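小型手工布偶网店的国际邮寄与定价:课程项目报告

小组成员:Genalyn Mercado、Jericho Tagle、Paora Harawira
指导老师:Marion Jardine
提交日期:10月17日

一、选题的原因

我们小组三个人都喜欢手工的东西。Genalyn从高中开始缝布偶,她用自己的零用钱买布和棉花,做好以后送给同学。这个学期的课程要求我们研究一种很小的生意,所以我们选择了手工布偶的网上销售。我们给这个小店取名叫Hasari。报告主要讨论两个问题:第一,价格应该怎样决定;第二,卖给外国的客人时,邮费和货币应该怎样说明。

二、准备工作

六月的时候,我们先访问了Wilfredo Manalastas先生。他经营一家叫Fillon的手工材料店,也帮别人代卖布偶。他告诉我们,很多新的卖家只计算材料的钱,忘记计算自己的时间。我们听了以后,把每一个布偶的制作时间都写在本子上。

我们一共花了490元买材料,包括棉布、填充棉、线和纽扣。另外留出200元做包装和标签。布偶有两种款式,一种是长耳朵的兔子,叫Wavo;一种是圆身体的熊,叫Petersen。兔子的耳朵比较难缝,翻面的时候容易破,所以它的时间比熊长很多。

三、定价的方法

开始的时候,我们想给两种布偶定一样的价格,觉得这样客人容易明白。可是计算以后发现,兔子几乎没有利润。后来我们把兔子的价格提高了,熊的价格没有改变。Paora担心客人不喜欢兔子的新价格,但是问兔子的人还是比较多,可能是因为照片拍得比较可爱。

四、国际邮寄

有外国的客人写信来问能不能寄。我们去邮局问了小包裹的价格,做成一张表,放在商品页面的下面。我们也写明:页面上的价格是人民币,客人付款以前请自己换算,因为汇率每天都不一样。有一位客人以为价格已经包括邮费,产生了误会。我们向她道歉,然后把“邮费另算”这四个字移到价格的旁边。

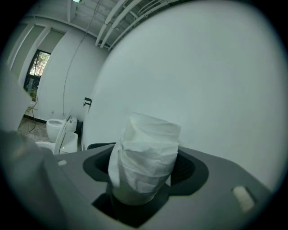 包装也影响邮费。纸盒很好看,可是比较重,改用厚的信封袋以后,兔子可以按照更便宜的一级来寄。熊因为身体太圆,放进信封袋会变形,还是需要用纸盒。

五、结果和不足

到项目结束的时候,销售的收入是1,000元,减去材料和包装的钱,还有一些剩余。不过,这个数字没有包括我们三个人的劳动。如果按照Manalastas先生的方法认真计算,我们的利润会很少。

还有一个不足是记录。Jericho负责写订单,最初他写在纸上,后来才改用电子表格,所以前面有几个订单的邮寄日期找不到了。Jardine老师看初稿的时候也指出了这一点。

如果下个学期可以继续,我们想先改兔子耳朵的纸样,让翻面容易一点,再试做一种更小的款式,可以当钥匙扣,也可以按照信件的价格来寄。

感谢Manalastas先生和Jardine老师的帮助。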